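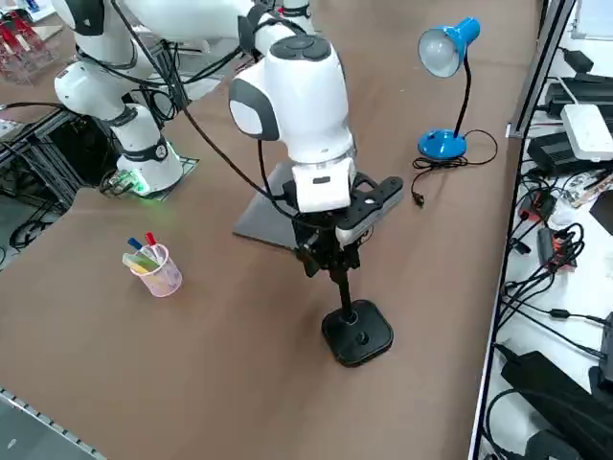
How to Run a Desk-Tidying Demo With Two Robot Arms

Last updated 5 August 2025

These are the steps we follow when visitors come to the Tesgate lab on open day. The demo uses two arms at one table and a handful of ordinary desk items. One full run takes 5 minutes, including questions. If you are setting up at Drallum instead, the steps are the same but the power outlets are on the other side of the room.

What you need

Two arms, mounted and calibrated
A gripper with clean fingertips
A desk lamp with a bendable neck
A pen holder with a few markers
A stand with a flat base
A spare set of everything above except the arms

Step 1. Clear the table

Take away cups, tools, tape and paper. Wipe the tabletop with a dry cloth. Leave the power adapters and network gear on the side shelf and keep their cables off the table.

Step 2. Power up

Turn on the controllers one at a time. Wait until the first arm is ready before you start the second. Check both emergency stop buttons by pressing them, then release and reset. Do this before the doors open, every time, even if someone else did it the evening before.

Step 3. Set out the objects

Put the lamp toward the back with the shade facing in. Coil the spare cord beside the base so the gripper can't catch it. The pen holder goes on the other side, where both the arms and the visitors can get a clear line to it. Markers should have their caps on.

Place the stand near the middle. It is the easiest item to pick up, so we start with it. The gripper closes on the pole and the base stays flat on the table until the lift begins.

Step 4. Load the program

Open the Wurwood project and choose the open day file. Set the speed to the lowest setting. Visitors like to follow each move, and a slow arm is much easier to talk over. The lift height is limited to 157 millimeters. Please don't raise it.

Step 5. Do a dry run

Run the whole sequence once with no one behind the line. Watch the cable on the gripper as the wrist turns. If it pulls tight at any point, stop, give it more slack and start again. Then check that the two arms never try to reach into the middle at the same moment.

Step 6. Bring the group in

Visitors stand behind the floor tape, 1000 millimeters from the table edge. Tell them where the stop buttons are and which of the staff will be holding one. Start the program and let the first pickup finish before you begin explaining.

The usual questions are about speed, cost and what happens when the arm misses. For the last one, you can move the stand a little between runs and let the group watch the arm try again. Pause the program first and keep your hands out until both arms have stopped.

Step 7. Reset between groups

Send both arms to the home position. Put the objects back on their marks. Look over the fingertips for wear and change them if the rubber is shiny.

If something goes wrong

The gripper closes but the object slips: raise the grip force one level and clean the pads.

The arm stops with a joint limit error: go home, then restart from step 4. The Sauerland controller shows this as code 49.

The lamp tips over: unplug it before you pick it up, and use the spare for the rest of the session.

Packing up

Park the arms, shut down the controllers in the reverse order and put the small items in the demo box. Write the number of runs and any errors in the log by the door.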